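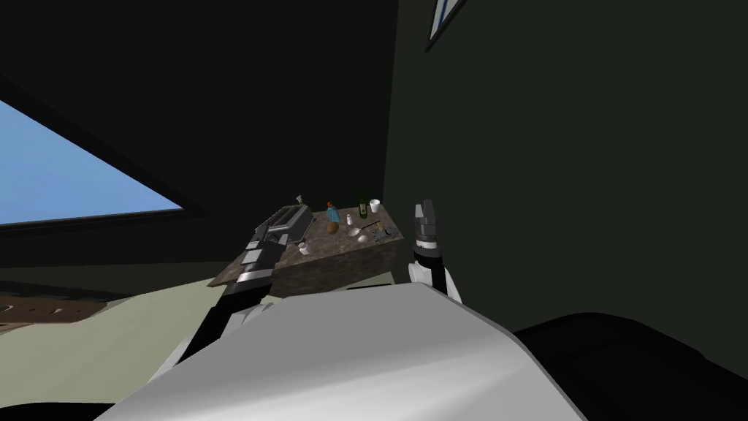 Notebook, Ziltar team, 09/11/2024

Counter task, kitchen layout, two arms. Everything today was in the simulator. Continuing from the last entry, which stopped at the wrist camera settings.

We use cookies to remember your preferences and keep this site running. Accept all / Manage settings

Plan for the session was to get the counter task to start cleanly, look at what each camera gives us, and decide which views go into the training set for the class project. The club rules for the spring event in March say any number of cameras is fine as long as the policy runs on the machine they provide. We only have memory for three at full size, so the choice matters.

Start pose: both grippers open, arms forward, torso square to the counter. The counter is small and the layout is crowded on purpose. Cups, a small bowl, a blue bottle with an orange cap, a tall green glass bottle, a few utensils. The blue bottle is the first target because the orange cap is easy to find by color. The small white items are harder. Two of us mixed up the cup and the shaker when labeling last time, so the label sheet now says "cup, back right" and "shaker, in front of green bottle" and nothing shorter.

Settings for this batch:
- Alell scene loader, default kitchen, object positions shuffled at reset
- 200 resets
- 80 steps warm-up before recording
- Grippers commanded open at reset
- Head camera plus both wrist cameras

The warm-up used to be shorter. With the short one the objects were still settling when recording began, and the first few steps had small jumps in the object positions. At 80 the jumps are gone from the logs. Leave it there.

Went through the wrist views next. The head camera is fine and I don't have much to say about it. The wrist cameras are where we lose time. When the arm faces the work, we get good detail. When it faces anything else, we store a lot of dark pixels.
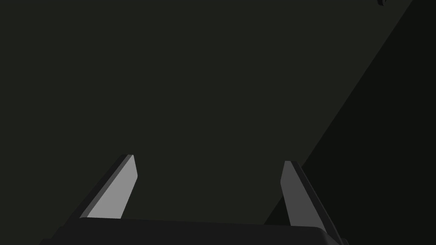 Wrist view, gripper open, nothing between the fingers. Light from the left.

The two inner finger faces come out at clearly different brightness in that view. The finger detector we wrote in the fall used one threshold for both sides, and it keeps the left face and drops the right. I changed it to take a threshold per side from a short calibration at reset. It's a patch. If the wrist rolls a lot the two sides can trade places and the numbers will be wrong. A better fix would be to read the finger position from the joint values, which we already have, and stop looking for fingers in the image at all. Put that on the list for whoever takes the Sinaga module next.

Also tried raising the ambient light in the room. It helped the wrist views and washed out the window side of the head view. Put it back to the default. The event scene will use default light anyway, so training on something brighter would only fool us.

Filter for useless frames: I wrote a small script that scores each wrist frame by how much variation there is outside the gripper mask. Low score means drop it. On the test file of 527 frames it flagged 107. I looked through the flagged ones by hand. Most were correct. The ones I disagreed with all had the same problem, a big dark surface over most of the view and something useful in a narrow band at the side.

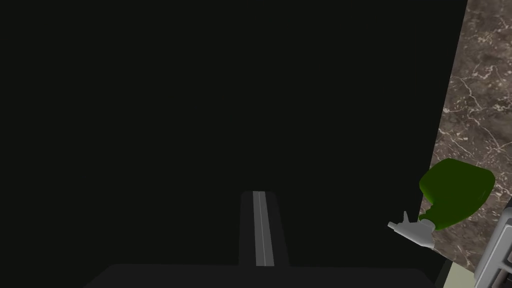
A single score over the whole frame averages that band away. A green spray bottle with a white trigger head against marble is exactly the kind of thing we want the policy to see, and it takes up a small part of the pixels. So the script now splits the frame into a grid and keeps the frame if any one cell passes. Reran it on the same file and the side-band frames stay in. Have not rerun it on the full batch.

Side note on the spray bottle. The label list from Himov has "bottle" as one class. A tilted bottle with the trigger head low can't be gripped the same way as an upright one, so I would like at least a second label for trigger bottles. Need to ask before changing it, as the other group reads the same list.

Grasp code was not touched today. No attempts were scored. The open command at reset is working on both sides in the logs, left and right report the same width.

Problems still open:
- Per-side threshold breaks if the wrist rolls far
- Grid filter untested on the full batch
- Label list needs a decision on trigger bottles
- Disk on the lab machine is filling up, old batches from before the layout change can go once they are copied

Next session: run the grid filter on all 200 resets, then train the small model with head plus one wrist, and again with head plus both. Same seed for each. If the second wrist camera doesn't improve the reach to the blue bottle, drop it and use the memory for a larger head image. Batch is saved in the shared folder under ziltar/counter, with the settings file next to it.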